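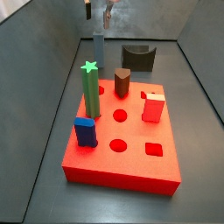 Comparing Two Finger Designs for Peg Placement in a Foam Shape Board

Project report, Automation Lab II

1. Task

We were asked to choose one piece of hardware on the lab arm, change it, and show whether the change mattered. Our group chose the gripper fingers. The arm stayed the same, the controller stayed the same, and the camera was not moved for the whole of the project.

The test task was placing pegs into a foam shape-sorting board inside the gray bin. We liked this task because the pegs have different cross-sections. A star, a triangle and a square each give the fingers something different to hold. A finger that does well on flat sides may do badly on a fluted one.

2. Fingers

The first pair, which we call Gulten, has a stiff contact face. It came with the gripper and had been used by earlier groups. The second pair, which we call Kalden, has a softer face that gives a little when it closes. We printed two versions of the Kalden before we had one that fit the mount. The first version was too thick at the top and rubbed against the bracket.

Both pairs were run at the same closing speed. We set the closing force separately for each pair, at the lowest value that would lift every peg and hold it for the move across the bin.

3. Method

Each finger pair got 90 attempts, spread evenly over the shapes. An attempt began with the peg standing on the bin floor and ended when the arm opened over the board and backed off. We counted a placement as good if the peg was upright in its hole and had gone down far enough that a light push from the side did not tip it. Everything else was a miss, including pegs that were in the right hole but sitting crooked.

The arm motions were run by Seltside, the script package left by last year's class. We only changed the approach height and the wait before opening. The wait had to be longer for the Kalden pair, as the soft face keeps pressing on the peg for a moment after the fingers start to move apart.

4. Results

The Gulten fingers had 18 misses and the Kalden fingers had 11. Most of the difference came from the star and the triangle. With the stiff face, these pegs turned slightly when the fingers closed and then reached the hole at the wrong angle. The round peg was good with both pairs, and we could have left it out of the test.

The Kalden pair was worse in one respect. When a hole was close to another peg that was already standing in the board, the wider soft face sometimes touched the neighbor on the way out. We had to rerun the order of the pegs to see this clearly. 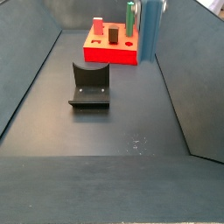 Fabian Ruchti asked after our talk whether the comparison was fair, given that the two pairs used different closing forces. He thought the stiff pair might twist the star less if it were closed more gently and the lift were slowed down to make up for it. We agree that this should be tested. We ran a short check on Tuesday with the star peg only and a slower lift, but the peg slipped too often at the lower force for us to draw anything from it.

5. Problems

The soft faces wore faster than we planned for. After 50 attempts there was a shiny patch where the peg edges press, and we replaced the faces before going on. The Gulten faces were never replaced.

Foam also changes with use. The holes are probably looser now than at the start, and the Kalden runs were done second. We should have switched between the pairs every few attempts, but changing fingers means recalibrating, and we did not have the lab time.

6. Next steps

A narrower Kalden finger is drawn but not printed. The group taking over the bin in March will find the drawing and both sets of settings in the shared folder, under Kaushik.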